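Print this article E-mail this article

4.2 Missed grasps counted as successes

The headline figure for the Truvine folding policy, as first reported to us by the Ernstead group, was 171 successful grasps in the towel task. We no longer think that number means much. When we went back through the wrist video for the March runs, we found that the success flag had been set by finger position alone. If the fingers stopped short of fully closed, the software assumed that cloth was between them. A thin towel leaves very little gap, so the threshold had been set low, and a small amount of drift in the Gimeck gripper was enough to cross it with nothing held at all.

We checked 135 of the flagged grasps by hand. In too many of them the fingers closed over the hem, slid along it and came up bare, and the log still recorded a success. The arm then went through the whole lift and fold motion in the air. Since the next step began on a timer, no alarm was raised and no operator was called.

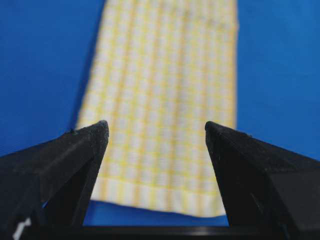 Figure 3. Wrist camera view with the gripper open at the hem of a checked towel.

The view in Figure 3 is about as good as the policy could ask for. The cloth stands out against the blue surface, the hem is in sight, and the two fingertips are near its edges. It is tempting to read a view like this as evidence of a sound approach. We would be careful. An open gripper in a sensible place tells us nothing about whether the fingers will pinch fabric, and the upper part of the cloth is too blurred to be of much help in judging how it lies.

Awwad, the supplier of the control software, suggested that recalibrating the fingers before each session would remove the problem. We tried this for 100 further attempts. False successes became less common early in a session and then returned as the drift built up again. We do not regard this as a fix, and we doubt that a tighter threshold would be one either, as it would begin to reject real grasps of a single layer.

All results in Section 5 therefore use labels assigned by a person watching the video after the lift. Earlier results that relied on the flag are left out.

Print this article E-mail this article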